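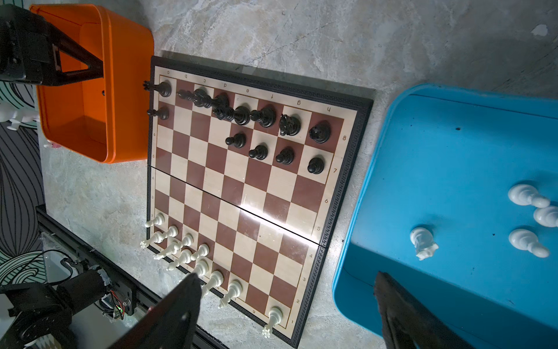
Keeping Score in Algebraic Notation

Club Library > Playing > Notation and Scoresheets

22/10/2023
By Katia Rizzi

A scoresheet is the record of a game move by move, kept by each player during play. It settles disputes, supports draw claims, and lets the game be replayed later. The method below is the one used at Arnis for all slow games. It takes one evening to learn and a few games to get comfortable with.

1. Fix the coordinates

Every square has one name, made of a file letter and a rank number. Files run a to h, from White's left to White's right. Ranks run 1 to 8, starting from White's side. The square at White's near left corner is a1 and must be dark.

Many folding boards have the letters and numbers printed along the border. Check them before the pieces go on. If White is sitting at the rank 8 side, turn the board half a turn. If a1 comes out light, the printing is wrong or the board has been turned a quarter. Names stay the same for both players, so Black reads the files from h to a, left to right.

Players who have only used boards with printed coordinates should practice on one without them. Have someone call out a square and touch it. Two minutes a day for a week is enough.

2. Learn the piece letters

K — king
Q — queen
R — rook
B — bishop
N — knight

Pawns have no letter. The knight takes N, as K is already in use. Piece letters are always capitals and file letters are always lowercase. This matters most with the bishop: Bc4 is a bishop move, and bxc4 is a capture by the pawn on the b-file.

3. Write an ordinary move

Write the piece letter, then the square it lands on. Nf3 means a knight moves to f3. A pawn move is the landing square alone: e4.

White's move and Black's reply share one number:

1. e4 e5
2. Nf3 Nc6
3. Bb5 a6
4. Ba4 Nf6
5. O-O Be7
6. Re1 b5
7. Bb3 d6

When only Black's move is quoted, three dots stand in for White's: 3... a6.

4. Mark captures

Put an x between the piece letter and the square: Bxc6. For a pawn capture, start with the file the pawn came from: exd5. Some older books leave the x out and write ed5 or just ed. Do not do this on a scoresheet.

An en passant capture is written with the square the capturing pawn lands on. If a white pawn on e5 takes a black pawn that has just gone from d7 to d5, the move is exd6. Adding "e.p." is optional.

5. Separate two pieces that can reach the same square

If two pieces of the same kind can legally move to the square, one more character is needed. Apply these rules in order.

a) If they stand on different files, add the file. With knights on b1 and f3 and d2 vacant, Nbd2 is the knight from b1.
b) If they stand on the same file, add the rank. With rooks on e1 and e7 and a clear path to e4, R1e4 is the rook from e1.
c) If neither alone is enough, add both. This only comes up after promotion, and rarely then.

A piece that is pinned against its own king does not count, as it has no legal move to the square. The most common fault I see is an extra letter where none is needed. It does no harm. A missing one can make the rest of the sheet unreadable.

6. Special moves

O-O is castling on the king's side and O-O-O on the queen's side. Use capital O on paper and in computer files. Some software accepts zeros and some does not.

Promotion is the landing square followed by the new piece: e8=Q. Writing e8Q is also accepted.

Check is + and checkmate is #. Both are optional on a handwritten sheet, but the plus sign is a great help when you are trying to find where a record went wrong.

A draw offer is noted as (=) beside the move with which it was made.

7. Recording during play

Make the move, press the clock, then write it. Writing the move first is not allowed, except when claiming a draw. You may reply to your opponent's move before writing it down, but you must record it before making your next one. Never fall two moves behind.

Write the remaining clock time in the margin every few moves. At move 17 of a long game this looks like wasted effort. At move 38 it tells you where the time went.

8. Repairing a broken score

Replay the game from the start with both sheets on the table. Stop at the first move that is impossible or that differs between them. The error is often one or two moves earlier — usually a skipped line, or a wrong file letter written by Black. Correct it with a single stroke through the entry so that the original can still be read.

I went through the 459 sheets in the Wolberg box in July. Of these, 131 had at least one error, and 13 could not be repaired at all. Most of those 13 stopped at a pair of rooks with no file given.

9. Finishing the sheet

Write the result as 1-0, 0-1 or ½-½. Both players sign both sheets. The top copy goes to the arbiter and the carbon stays with you. For Natton league matches, add the board number at the top right. For the Nazari Cup, add the round as well.

Games to be typed up for the archive should be entered within the week, with full player names and the move numbers checked against the paper.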